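Ristum open day, who went?

pemmell_fan
Went at 10 and stayed till lunch! They had the grippers out at a desk full of tipped cups, and you could ask anything.
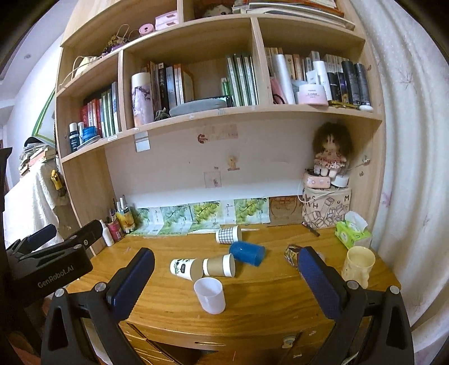 Gulludov
Fun, sure, but 74 people on the list and one desk? Pemell ran theirs better.

pemmell_fan
Disagree, I never felt rushed (and the blue finger pads are so neat up close).

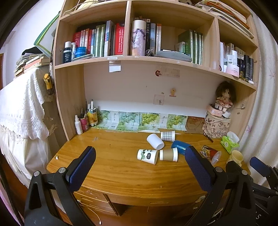 Photo: pemmell_fan / Ristum open day

oddbolt
Gulludov has a point about the line. I'd still go again in September.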